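Um dia de portas abertas na Rivier: cravos, sintetizadores e demasiado café

Publicado em 17/06/2024

Andava há séculos para ir a uma destas visitas. A Rivier abre a oficina ao público uma vez por ano, as inscrições esgotam num instante e eu, claro, lembro-me sempre tarde demais. Desta vez a Anisa Tjoa, que toca comigo no trio, inscreveu-nos às duas sem me perguntar nada, e ainda bem! Fomos de comboio, com um saco de sandes e o meu gravador portátil, que acabou por ficar quase sempre no bolso.

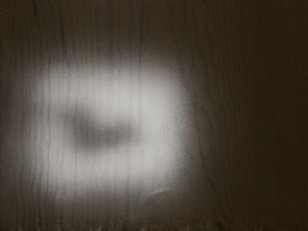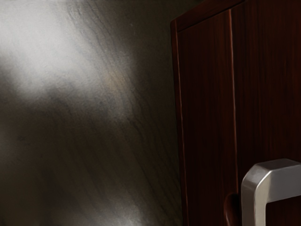 Luz clara sobre superfícies com veio.

A chegada

A oficina fica numa antiga fábrica de malhas, ao fundo de uma rua sem passeio. Passámos duas vezes à porta antes de darmos com ela (a campainha diz só "R."). Recebeu-nos a Vibeke Hjaltested, que fundou aquilo e continua a afinar pessoalmente todos os instrumentos que saem dali. Fala baixinho e muito depressa, e quem ficou na parte de trás do grupo deve ter perdido metade. Eu colei-me à frente, sem vergonha nenhuma.

Éramos 11 no grupo da manhã. Havia dois estudantes de conservatório, um senhor que estava a construir um clavicórdio na garagem e que fazia perguntas dificílimas sobre cordas, e uma família com uma miúda que só queria carregar em teclas. Deixaram-na carregar, o que me pareceu um ótimo sinal.

Os cravos

A primeira hora foi toda para os cravos. A Vibeke explicou-nos como escolhe a madeira do tampo harmónico, e contou que deixa as tábuas a secar sete anos antes de lhes tocar. Bate nelas com o nó do dedo e fica à escuta. Experimentei também e fiz um ar entendido, mas a verdade é que as duas tábuas que me deu para comparar me soaram quase iguais. A Anisa, que tem um ouvido irritante, acertou logo qual era a melhor.

Depois vieram os saltadores, as peninhas, os feltros... Uma pessoa passa anos a tocar e não faz ideia da quantidade de coisas minúsculas que têm de subir e descer para sair uma nota. Saí dali com vontade de pedir desculpa ao cravo da escola, que trato bastante mal.

O piso de cima, ou a razão de eu ter vindo

Confesso que vinha sobretudo pela eletrónica. No primeiro andar trabalha o Shoaib Durrani, que desenha um pequeno sintetizador chamado Flallano, pensado para quem toca teclados antigos e quer afinações que não sejam a temperada. Escolhe-se o temperamento num botão, roda-se e pronto, já se está em mesotónico. Há 40 afinações guardadas na memória e pode-se acrescentar as nossas. Pus-me a improvisar uma espécie de fuga em afinação de Werckmeister com um som de vidro por cima e só parei quando reparei que havia fila atrás de mim!

Tem defeitos, atenção. As teclas são leves demais para o meu gosto e o menu é um labirinto. Perguntei ao Shoaib se pensava mudá-lo e ele disse que sim, que já ouviu essa queixa muitas vezes, e que a próxima versão só sai em abril. Quanto ao preço, ainda não o quis dizer, o que me assusta um bocadinho.

O concerto a seguir ao almoço

Comemos as sandes no pátio e às três sentámo-nos para ouvir a Védís Vigfúsdóttir e o Þórarinn Kirkegaard, cravo e eletrónica. A sala leva 60 pessoas e estava cheia, com gente encostada às paredes. Tocaram uma suite deles chamada "Vahidi", em cinco andamentos, e eu não sabia bem ao que ia.

O primeiro andamento é um prelúdio sem compasso, muito à francesa, e de repente percebe-se que os acordes estão a ficar no ar mais tempo do que deviam: é o Þórarinn a agarrá-los e a esticá-los. No terceiro há uma passagem em que o cravo se cala e fica só aquela cauda de som a mudar de cor devagarinho. A Anisa agarrou-me no braço. O quarto achei comprido, para ser franca, e o registo grave da eletrónica comia a mão esquerda da Védís (ou então era do sítio onde eu estava, mesmo ao lado da coluna). O final é uma dança rapidíssima e a sala veio abaixo.

No fim fui falar com eles. A suite vai sair em disco pela Zindodance, mas ainda falta gravar dois andamentos. A Védís contou-me que mudam a ordem das peças de concerto para concerto e que andam a discutir qual fica no disco. Eu votei em acabar com a dança.

Para quem quiser ir

A entrada é gratuita, mas é preciso inscrição, e convém tratar disso no próprio dia em que abrem. Levem sapatos confortáveis, porque se passa a manhã de pé. O café é à discrição e fortíssimo, eu bebi quatro e à meia-noite ainda estava acordada a transcrever o tema do prelúdio. O grupo da tarde apanha o concerto mas vê os cravos a correr, por isso escolham a manhã e fiquem o dia todo.

A Anisa já anda a perguntar se o trio não precisa de um Flallano. Vou fazer contas.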